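Lutwood Table Cover, Woven, Blue-Gray
Sarnemow Furnishings for Shared Rooms

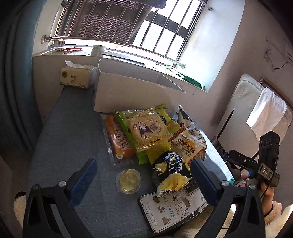

The Lutwood cover is supplied for tables in break rooms, student lounges and residence common areas where packaged snacks and light refreshments are set out during the day. It is woven in a blue-gray shade and covers the tabletop.

Care
Shake out crumbs before washing. Machine wash at a low setting with similar colors. Do not bleach. Oil from chips or flatbread should be treated with mild soap before the cover is laundered - untreated marks may set.

Ordering
Item number: Lutwood 163
Minimum order: 4 covers
Cartons hold 19 covers and are not divided.
Orders of over 800 covers are handled by the Nuvereo contract office, which will confirm delivery dates in writing.

Institutions that already use the Ruddock cover may order Lutwood in the same sizes. The two shades differ slightly and should not be combined on adjoining tables. Fabric samples are available on request - please state the table length and width when writing.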